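Van and Light Truck Walkaround: Checklist With Comments
Irkthorpe Depot, Kandasamy Delivery

Issued to all drivers and loaders. Replaces the January sheet. Keep a copy in the door pocket.

The walkaround is done before the first trip of the shift and again if you take over a vehicle from another driver. Write OK, DEFECT or N/A against each line. Blank lines will be treated as not checked and the sheet will come back to you. Comments under each item come from the last round of depot inspections.

PART 1. BEFORE YOU START THE ENGINE

1. Tires, tread and sidewalls
Look at the inner sidewall as well as the outer one. Turn the wheel if you need to.
Comment: Two vans had cuts on the inner wall of the nearside rear. Neither had been written up. Vehicle 14 had uneven wear on both fronts and has been booked in for alignment.

2. Tire pressures
Check with the gauge, not by eye. Pressures are on the door pillar plate. Use the laden figure if you are taking a full load.
Comment: The gauge on the hook by bay door 2 reads low. Use the one in the office until a new one comes.

3. Wheel nuts
All present, pointers lined up on the trucks. Rust streaks coming from a nut are a defect.
Comment: OK on all vehicles. One pointer missing on vehicle 26, replaced the same day.

4. Fluid leaks
Look under the vehicle before you move it. Old stains on the yard surface make this hard to judge, so lay a piece of cardboard down overnight if you suspect something.
Comment: Slow oil leak on vehicle 9. Monitored, level topped up, in for repair.

5. Oil, coolant, washer fluid
Check coolant cold. Do not take the cap off a hot engine.
Comment: Washer bottles empty on four vans. This is a fail at a roadside check and takes a minute to fix. The drum is next to the parts cage.
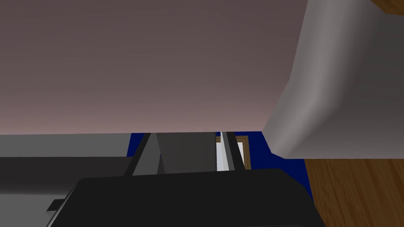

6. Bodywork and doors
No sharp edges, nothing hanging loose. All doors must open, close and lock from both sides where fitted. Check the sliding door runs its full length without jumping the track.
Comment: Sliding door on vehicle 11 can be pulled open when locked. Off the road until repaired. Do not use a strap to hold it shut.

7. Mirrors and glass
Clean, secure, no cracks in the area swept by the wipers. Stone chips get reported even if small.
Comment: One chip reported and filled. One cracked mirror glass had been taped over. Tape is not a repair.

8. License plates
Clean and readable from a few steps back, both ends.
Comment: Rear plates get filthy on the quarry route. Carry a rag.

PART 2. IN THE CAB

9. Seat belts
Pull each belt all the way out and look for fraying. Tug sharply to see that it locks. Push the buckle in and pull on it. Include the middle seat.
Comment: Middle buckle on vehicle 6 was buried under the seat and could not be reached. Now freed. If a belt can't be used, that seat can't be used, and this applies to short runs across town as well.

10. Number of people
One person per belt. Nobody rides in the load space at any time, including inside the yard.
Comment: Reminder given to the evening crew.

11. Warning lights
All should come on with the ignition and go out once the engine is running. ABS, airbag or brake light staying on is a defect and the vehicle stays put. Amber service light: write down the mileage and carry on.
Comment: Vehicle 14 service light on, due in 2282 miles according to the display. Booked early to go with the alignment.

12. Horn, wipers, washers, demister
Try each one.
Comment: Smearing wipers on vehicles 3 and 8. Blades changed.

13. Brakes
Pedal firm with the engine running. Parking brake holds on the ramp. Test the brakes at walking speed before you leave the gate.
Comment: Long travel on the parking brake lever, vehicle 5. Adjusted and retested, OK.

14. Loose items
Clear the footwell and the dash top. Bottles under the pedals are the usual problem.
Comment: Poor on most vehicles. Drivers are responsible for the cab they are in, whoever left the mess.

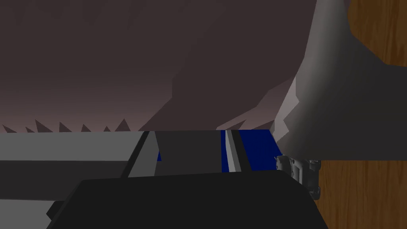 PART 3. LIGHTS

15. Headlights, side lights, turn signals, brake lights, reverse lights, plate light
Get someone to stand behind for the brake lights, or back up near the office window and look for the reflection.
Comment: Three plate lights out. Spare bulbs are in the blue tin. Write down what you take so it can be reordered.

PART 4. LOAD

16. Weight
Know what you have on. Add up the delivery notes and compare with the payload on the plate. The payload includes you and your passenger.
Comment: One van weighed over on the rear axle although the total was within the limit. Heavy items go forward against the bulkhead.

17. Straps and anchor points
Check webbing for cuts and the ratchet for rust. Labels must be readable. No knots. Scrap any strap that fails by cutting it in half so it can't go back on the rack.
Comment: 100 straps checked, 14 scrapped. New Zutex straps have been put on the rack.

18. Load nets and bars
Fonen load bars must click at both ends. Shake the bar after fitting.
Comment: One bar would not lock. Tagged and removed.

19. Recheck on the road
Stop and look at the load after the first few miles and after any hard braking.
Comment: Not being recorded. There is a box for the time at the bottom of the sheet. Please fill it in.

REPORTING A DEFECT

Write it on the sheet, hand the top copy to the office and keep the second copy with the vehicle. If the item is marked STOP on the wall list, hang the red tag on the steering wheel and give the keys to the office. Sheets must be in by 6:30 a.m. for the early runs.

Nil defect sheets are handed in too.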